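Trovetley Garden Club – minutes, 27 July 2022

Hi all, I took the notes again, so blame me for anything missing. Otis Park was in the chair and we got going a bit late because half of us were still admiring the dahlias out front (they're gorgeous this year!).

The February minutes were passed with one fix. I'd written that the Bretley trip was canceled when it was only moved, sorry!

Money. We have $800 in the account after paying the $196 water bill. I thought that bill was a mistake, but Otis went through the meter readings with me and it's right. We talked for ages about mulching more and watering in the evening, and everyone said they'd give it a go.

Plant sale. Such a good day! We took in $280, mostly from tomatoes and the little herb pots, and we could have sold twice as much basil. I'd like to start the seeds two weeks earlier next year and people seemed happy with that. 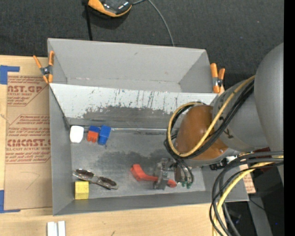 Brorkent Road beds. The squash has taken over the path again – I tripped on it twice last week – and we agreed to cut it back hard and put bush beans in the gap. Otis will bring string and stakes. I said I'd ask at Fitzsimmons whether they'll give us a price on compost if we order with the Bretley club, and I'll email everyone when I hear.

Slugs. Long chat, no decision. Beer traps got 2 votes and then we ran out of steam.

Any other business. The gate sticks, please lift it as you push. Also someone left a blue sun hat on the bench and I have it at my house.

Next meeting is at Otis's place, bring a chair and any spare zucchini recipes.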